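Handheld Tools, Five Fingers: Gallery and Notes

Home / Projects / Fukari / Gallery

Posted 6/9/24 by Orestis Zervas

Fukari is our project on getting a robot hand to pick up tools that were made for people and hold them the way a person would hold them to use them. The work is done at Condwood, in the Stesville office, by Styliani Katsaros and me. This page goes with the written report. It covers how we ran the grasp tests, what came out of them, and what we changed along the way. The notes are short and can be read in any order.

The question

A hand can hold a tool firmly and still hold it in a way that makes it useless. A scanner gripped by its head is safe from falling, but the hand can't get a finger to the trigger and the window is likely covered. Most grasp tests count that as a success. We wanted a test that would count it as a failure.

So we score two things. The first is whether the tool stays in the hand when the arm moves. The second is whether the grip leaves the tool ready for its job, which we call the use grip. A trial passes only if both are true at the end.

The tools

We used 11 tools. Barcode scanners were the first group we tried, and the others came from the supply closet: a tape gun, a label printer with a handle, a heat gun with the cord removed, a flashlight, and so on. All of them have a handle and a working end. We left out anything with two handles, such as pliers, and anything that needs both hands.

Each tool has a card with the handle marked in blue and the working end in red. Styliani made the cards and they turned out to be more useful than the software labels, mainly for settling arguments over what counted as the handle. The flashlight card was redrawn several times.

The method

The controller is called Vrettos. It takes the camera view, picks out the handle, and proposes a wrist pose and a starting shape for the fingers. The fingers then close in order, thumb last. If the thumb meets resistance earlier than expected, the controller opens the other fingers a little, turns the wrist, and closes again. We call this a correction, and it is the part of the work we think is new.

Earlier versions planned the full grasp before the hand moved and then carried it out without looking again. That worked well on the flashlight. It did badly on pistol-shaped tools, where a small error at the start puts the fingers over the trigger guard or leaves the thumb on the wrong side.

A trial may use up to 3 corrections. After that the controller has to keep what it has, and the trial is scored as it stands. We set the limit before testing began and kept it there.

The setup

Tests are run on an ordinary desk in the working area. We did the first batch on a bare bench with a black cloth over it, and the results were so much better than anything we saw later that we stopped reporting them. A cloth hides the hard part. Desks have boxes and cables and other people's things on them, and the hand has to work next to those.

We don't arrange the desk for a trial. The tool is set down, the operator steps back, and the arm starts from its rest pose. If somebody is working there, they keep working unless the arm would come within the safety distance, in which case the trial waits.

Cords

Corded tools were the main source of trouble in the first weeks. A coiled cord pulls back harder the farther it is stretched, and the pull comes at the bottom of the handle, so it turns the tool in the hand. A grip that is fine near the desk can be wrong by the time the arm is raised.

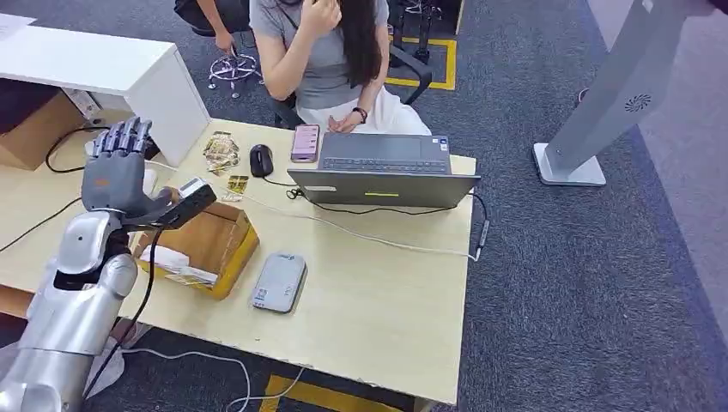

We tried taping cords down and gave it up, as it changed the pull without removing it. What helped was a slower lift with a pause partway. During the pause the controller compares finger positions with those it had at the moment of closing. If the handle has rolled, it uses a correction then, while the arm is still low. The pause adds time to every trial, including the ones with no cord, and we have left it in for all of them so the trials can be compared.

The cord also gets between the fingers. Vrettos treats it as part of the background and does not plan around it. In most cases the little finger pushes it aside. When it doesn't, the cord ends up under the finger, and the grip feels solid to the sensors while the handle is sitting slightly proud of the palm. We have no good fix for this yet.

Scoring

Each tool was tested 75 times. Starting positions were drawn from a list prepared ahead of time, so neither of us could choose an easy one late in the day. The list includes tools on their side, tools standing on the end of the handle when they can stand, and tools with the handle pointing away from the arm.

One person runs the trial and the other scores it. The scorer marks the use grip on a paper sheet before looking at what the controller reported about itself. We swapped roles at lunch.

A trial is thrown out only when the arm faults or the safety stop is pressed. Dropped tools are scored as failures, and so are tools that were pushed out of reach before the hand closed.

Results

With corrections turned on, Vrettos did better than the plan-once version on 7 of the tools. On the rest we could not tell the two apart. It was not clearly worse on any of them, although it was slower on all of them.

The gain was largest for pistol-shaped tools. This is the group we built it for, so we were glad to see it, but it also means the result should be read as being about that group. For straight handles like the flashlight there is little to correct. The plan-once version already gets the hand around the handle, and any roll after that doesn't matter much.

Most corrections happened at first closing, before the lift. A smaller share happened at the pause. Trials that used the full number of corrections usually failed anyway, and in the next version we may lower the limit to save time.

Failures worth looking at

Head grips. The controller sometimes takes the head of a scanner for the handle, mostly when the tool is lying with the handle toward something of a similar color. Once it has made that choice, corrections don't help, because they only adjust the grip it already has.

Thumb on the trigger. This passes the hold test and fails the use grip. It was common with the label printer, whose trigger sits high.

Slow slip. The tool stays in the hand through the lift and then turns over several seconds while the arm is still. Our scoring catches it only if it happens before the trial ends. We think the true rate is higher than our sheets show, and the report says so.

Boxes. A low box beside the tool can stop the side of the hand on the way down. The arm reads the contact and backs off correctly, but the second approach often comes from the same direction and stops in the same place.

Changes since the report

The handle finder has been retrained with more views of tools among other objects. Head grips are less frequent in daily use, but we have not rerun the full test and are not giving a number for it.

The second approach after contact now has to come from a different side. This was a small change in the code and should have been there from the start.

Styliani has rewritten the score sheet so that the use grip is split into finger position and tool direction. The old sheets can't be converted, so the two sets will be kept apart.

Not covered

We did not test pulling the trigger. The hand can do it, and people who visit always ask, but pressing a trigger changes the load on the grip and needs its own study. Handing a tool to a person is also outside this work.

Next

The next round is planned for November and will add cordless versions of the corded tools, so that we can separate the effect of the cord from the shape of the handle. The starting position list will be reused. Anyone in the Stesville office who has a handheld tool they can spare for that month can leave it with Orestis Zervas or Styliani Katsaros, with a name taped to it.

The tool cards and the blank score sheet are on the Fukari downloads page.

Back to Projects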